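Penner Mini Stapler in Blue, a Review After a Year of Use

I have been meaning to write this one up since last March, when I finally gave up on the big Tradbridge stapler that had been eating half my desk drawer. I wanted something little that could live in my pencil tray, and I wanted it to be a cheerful color, and the Penner won on both counts!

My use is pretty ordinary. I teach a small evening sewing class and I staple pattern notes, receipts and the odd fabric swatch to a card. It handles two or three sheets without any fuss. Push it much past that and you'll need to lean on it a bit (I do it standing up, which helps more than you'd think).

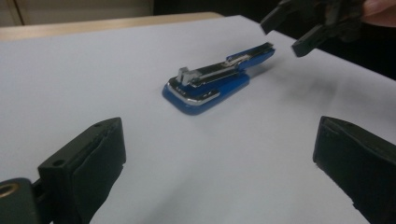
The Penner, closed, with its royal blue base and chrome trim around the nose.

I do love the shine on it, though I'll admit the silver top shows fingerprints, and I wipe mine with my sleeve more often than I should. Loading is easy enough once you've done it a couple of times. I fill it with 50 staples or so less than the box suggests, purely out of habit, and I've had very few jams.

Would I buy it again? Yes, and I've already picked up a second for my sister.

Lertchai Intarasuk
February 18, 2022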